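Produce crate

A produce crate is an open-topped box used to carry, store and display fruit and vegetables. Most are slatted, with gaps that let air move around the contents. Wood was the usual material until moulded plastic became cheap enough to replace it on larger farms.

In the Nonau district, growers traditionally nailed their crates together over winter. Offcuts from the sawmill at Virkosbridge supplied most of the timber, and the crates were sold to packing sheds from May onward. A standard pattern, the Dremby crate, was 57 centimetres long and had 2 handholds.

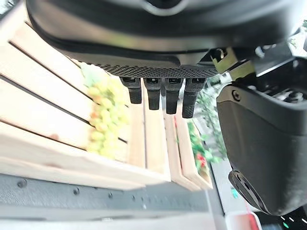 Returnable crates carried a deposit, and growers branded the end panels with their initials to discourage theft. One-trip crates were made from thinner boards and were often broken up for kindling – a habit still common in rural households.

The last local maker, Rieger, closed its workshop in 2000. Old crates with legible brands are now collected, and plain ones are reused as shelving, planter boxes and market displays.

See also: Bushel; Fruit label; Pallet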